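Home | Contents | Chapters | Glossary | My notes

Chapter 8
Why Bread Rises

I failed at bread for years before I understood it, so if your last loaf could have propped a door open, you're in good company! My first teacher was Chanida Sukprasert, who ran a little bakery called Ruangrit and let me get in her way every March. She never weighed anything. I weigh everything — sorry, Chanida.

Yeast is alive, and it eats sugar. As it feeds it gives off carbon dioxide, the same gas that puts the bubbles in lemonade, and those bubbles get caught in the stretchy web we call gluten. Kneading builds the web (so does simply leaving the dough alone for a long while, as we'll see later on). Too little web and the gas wanders off. Too much gas and the whole thing sags, usually while you're on the phone.

We'll keep coming back to one plain white loaf in this chapter, so copy the amounts down somewhere floury. You'll want 552 g of strong flour, plus water, salt and yeast as set out in the table at the back. Have a large bowl ready and clear yourself a decent stretch of worktop before you start.

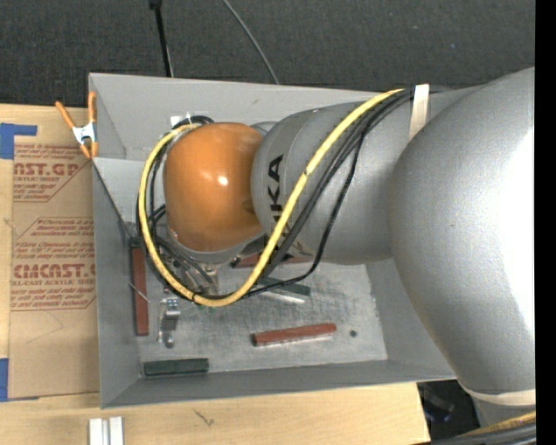

8.1 Waking the yeast

Stir the yeast into lukewarm water and go and put the kettle on. Dried yeast likes a few minutes to itself, and so do I.

231 shares | 8 comments
We use cookies to remember your place in the book. Accept | Settings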